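スマートフォン利用者の会「Wamov」 定例会 議事録

日時:2021年9月12日 14時開始
場所:オンライン(音声通話)
議長:Corina Ciobanu
出席:8名
記録:書記担当

1.前回議事録の確認
4月の議事録について、訂正の申し出が一つありました。「画面修理」と書いた箇所は「画面保護フィルムの貼り替え」が正しいです。訂正した上で、承認されました。

2.会員用端末の機種の選定
貸し出し用の古い端末を新しくする件です。候補は Stisgate の小型機と、Clalirby の標準機の二つです。Corina さんから、両方を二週間ずつ使った感想の報告がありました。

Stisgate は軽くて、片手で文字を打つことができます。ただし、指紋の読み取りが背面にあるため、机に置いたままではロックを解除できません。通知の音が小さいという意見も出ました。Clalirby は画面が見やすく、文字を大きくしても表示が崩れません。重さについては、女性の会員二名から「長い通話では手が疲れる」という発言がありました。

OS の更新の期間について質問がありました。Clalirby の販売店の説明では4年間ですが、紙の資料にはその記載がありません。議長が販売店に書面での回答を求めることになりました。

採決の結果、Clalirby に賛成が5名、Stisgate に賛成が3名で、Clalirby に決まりました。台数は次の会で決めます。色は黒にします。ケースは会の費用で買いますが、フィルムは借りる人が自分で用意することにします。

3.連絡用アプリの変更
現在の連絡用アプリは、古い端末で起動に時間がかかるという苦情が続いています。代わりに「Ilie」を使う提案がありました。試しに入れた会員の報告は次のとおりです。

・起動は速いです。古い端末でも文字の入力が遅れません。
・写真を送ると、自動的に小さくなります。元の大きさで送る設定は、メニューの深いところにあります。
・日本語の訳に不自然なところがあります。「退出」と「削除」が同じ言葉になっているので、間違えて押す心配があります。
・電話帳へのアクセスを許可しなくても使えます。

電話帳の件は、多くの出席者が良い点だと認めました。一方、過去の連絡の記録を新しいアプリに移すことはできません。必要な記録は、各自が文書として保存してください。10月の末まで両方のアプリを使い、その後に Ilie だけにする案で、反対はありませんでした。「退出」の訳については、書記が開発元に連絡します。

4.初心者向け講習の内容
前回の講習のアンケートは18枚戻りました。難しかったという答えが多かったのは、バックアップと、パスワードの管理です。カメラの使い方は易しすぎたという意見がありましたので、次回は短くします。

バックアップの説明では、専門の言葉を減らします。「同期」という言葉は、最初に意味を説明してから使います。パスワードは紙に書いてもよいかどうかで、意見が分かれました。家の中に保管するならよい、という意見と、講習では勧めないほうがよい、という意見です。結論は出ず、次の会で続けて話し合います。

講習の最後に、参加者が自分の端末で設定を一つ変える練習を入れます。機種によって画面が違いますので、説明の紙は iPhone 用と Android 用に分けて作ります。文字の大きさは、前回より大きくします。

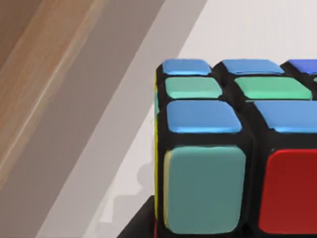
5.故障した端末の処分
保管している古い端末のうち、電源が入らないものについて話し合いました。電池が膨らんでいる端末が一台あります。これは普通のごみに出さず、販売店の回収の窓口に議長が持って行きます。ほかの端末は、中の情報を消すことができるかどうかを先に調べます。消すことができない場合の方法は、回収の窓口で一緒に聞きます。

6.その他
・会のメールアドレスに、宅配業者の名前を使った偽の通知が届きました。リンクを開いた人はいません。同じものを受け取った会員は、開かないで削除してください。
・充電用のケーブルを返していない方は、次の会までに返してください。
・次回の日程は、新しい連絡用アプリで知らせます。Ilie をまだ入れていない方には、今までのアプリでも同じ内容を送ります。

以上で議事を終わり、議長が閉会を告げました。この議事録に間違いがありましたら、書記までお知らせください。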